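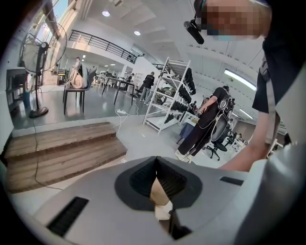
Minutes, Agbayani Street Garden, monthly meeting, December

Okay, I'm typing these up from my own scribbles, so if I got your bit wrong, tell me before Monday and I'll fix it!

We got going at 6:40 because the back door was stuck again. 16 of us made it, which is great for this time of year, and there was soup (lentil, with way too much pepper, and I had two bowls).

Last month's minutes were fine except that I wrote "leeks" where I should have written "leaks." The leaks are in the hose by plot 6. The leeks are doing well.

Water. Our bill went up again and we talked about it for ages. The Prokier Avenue side wants a second rain barrel by the shed, and the rest of us mostly like that idea, but the gutter over there sags and would need fixing first. We agreed to spend up to $80 on the gutter now and come back to the barrel in the new year. One vote against, on the grounds that we said the same thing last December. Fair point, and I checked — we did.

Compost. Please, please stop putting whole squash in the bins. Chop them up! The middle bin is full and needs to sit until spring, so use the left one. There was a long side conversation about citrus peel that I stopped writing down.

Plot fees. Staying at $40 for next season. Everybody clapped, me included. You can pay in two parts if that's easier, just let us know when you sign up.

Seed order. We're going with Grustent again for beans and greens. Piltisier has the cheaper onion sets, but their box came so late last year that half of us had already bought onions someplace else. We'll split the order: onions from Piltisier if they can promise early March, otherwise everything from Grustent. The sign-up sheet is on the shed door, in a plastic sleeve this time.

The path. Still muddy. Free wood chips are a maybe, and I said I'd call the tree people and ask. (I haven't called yet. I will.)

Other stuff. A blue watering can has gone missing, the one with the long spout. Also, whoever left the nice gloves on the bench, they're in the kitchen drawer.

We wrapped up at 8:15. Next meeting is in January, same room, and I'm bringing cornbread.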